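Asow Manmont Tumbler, Pink: Review
Tahsin Akanda
2019-07-10

The Manmont is the plain one in Asow's drinkware range: a straight-sided cup with no handle, no lid and no insulation. I bought two in February, both in pink, and have used them daily at a desk and at home. This review covers the cup only. Asow also sells a lid under the Prosser name, which I have not tried.

Shape and size

The body is a cylinder with very little taper. That has one practical result: two cups will not nest. Stacked mouth to base they take up their full height each, so anyone with a low shelf should measure first. On the plus side, the base is nearly as wide as the rim, and the cup is hard to knock over with a sleeve or a cable.

The diameter suits an average hand. My thumb and middle finger do not quite meet around it. Fill level is not marked anywhere on the inside, so it is no use for measuring.

Surface

The outside has a slight gloss. Grip is adequate with dry hands and somewhat worse with wet ones. A shallow ridge near the base gives the little finger something to rest on, though I doubt it was put there for that. Water collects along it after washing, and if the cup goes back on the shelf straight from the rack it leaves a ring.

Fingerprints do not show. Dust does, in strong light, but only on the outside.

Cleaning

A hand or a large sponge reaches the bottom without trouble. I wash one cup in the dishwasher, top rack, and the other by hand. After five months I cannot tell them apart. Tea left overnight comes off with dish soap. Coffee needs a second pass if it has dried – baking soda on a damp cloth is enough.

Smell is not an issue. I had a different cup before this one, the Nernmont, which held on to orange juice for days.

Color

The listing calls the color simply "pink" and shows it as one even tone. In use the outside is a pale pink and the inside is deeper and redder. I have no objection to this, but buyers matching a set should know.

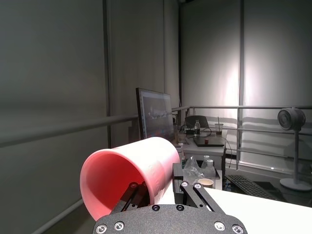 Outside and inside color compared. The small embossed mark is on the side of the cup.

Heat

With cold water there is condensation on the outside within minutes, so use a coaster on bare wood. With hot drinks the wall warms up quickly and I hold it by the rim. Tea is too cool for my taste after the length of a short phone call. For anything hot, a mug with a handle is the better choice.

Price and rating

The product page showed 3,244 ratings when I ordered, most of them positive, and the complaints I read were mainly about the missing lid. That is a fair description of the product and no fault in it.

For: easy to clean, stable, no smell.
Against: does not nest, warms up fast, ridge holds water.

Score: 8 out of 10 for cold drinks. I would take two points off for hot ones.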